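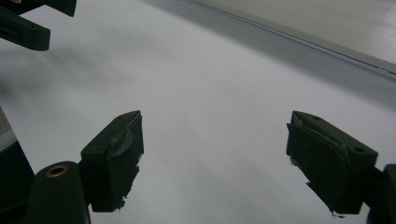

4.2 Apprentissage bimanuel à partir de démonstrations manuelles

Nous abordons maintenant le résultat qui nous a le plus surpris. La politique Hurkbridge, entraînée uniquement sur des démonstrations réalisées avec des pinces tenues à la main, apprend à coordonner deux effecteurs sans qu'aucune trajectoire de robot ne figure dans ses données. Le corpus Skokby compte 3944 épisodes bimanuels, enregistrés sur table par des opérateurs équipés d'une pince dans chaque main. Chaque pince porte sa propre caméra, et les deux flux sont recalés a posteriori sur une horloge commune. Nous n'avons ajouté aucune vue externe : tout ce que la politique sait de l'autre main, elle l'apprend des images embarquées et de la pose relative estimée entre les deux outils.

Cette contrainte paraissait sévère au début du projet. Elle s'est révélée féconde, et la comparaison avec la variante Pirner, privée de pose relative, le montre bien. Sur les tâches où les deux pinces travaillent loin l'une de l'autre, les deux variantes se valent. Dès que les outils se croisent au-dessus d'un même objet, l'écart se creuse nettement : Pirner échoue dans 42 essais, contre 9 pour Hurkbridge, à nombre d'essais égal.

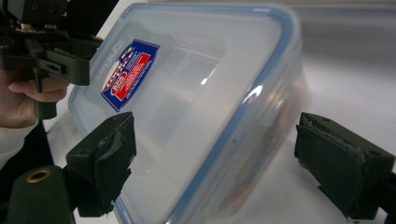 Figure 3. Manipulation bimanuelle d'une boîte alimentaire transparente, vue depuis la caméra embarquée de l'une des pinces.

Les objets translucides forment la catégorie la plus difficile du corpus, et aussi celle où nos progrès sont les plus encourageants. Les méthodes fondées sur la profondeur y perdent souvent la surface de l'objet, tandis que notre encodeur, purement visuel, s'appuie sur les indices d'apparence encore disponibles. Sur la boîte de la figure 3, le joint bleu pâle du couvercle dessine un contour assez net malgré l'aspect laiteux du plastique, et l'étiquette fournit un repère contrasté à proximité de la seconde pince. Les cartes d'attention se concentrent volontiers sur ce type d'éléments - bords colorés, étiquettes, inscriptions - et délaissent les reflets, dont la position varie avec le point de vue.

Pour vérifier cette lecture, nous avons masqué les régions colorées dans 45 séquences de test issues du sous-ensemble Bhutto. L'erreur de prédiction augmente alors surtout pendant l'approche et beaucoup moins une fois la prise établie, phase où l'ouverture des doigts semble fournir l'essentiel de l'information utile. Nous revenons sur ce point dans la section 5, avec une analyse séparée des phases d'approche, de saisie et de transfert.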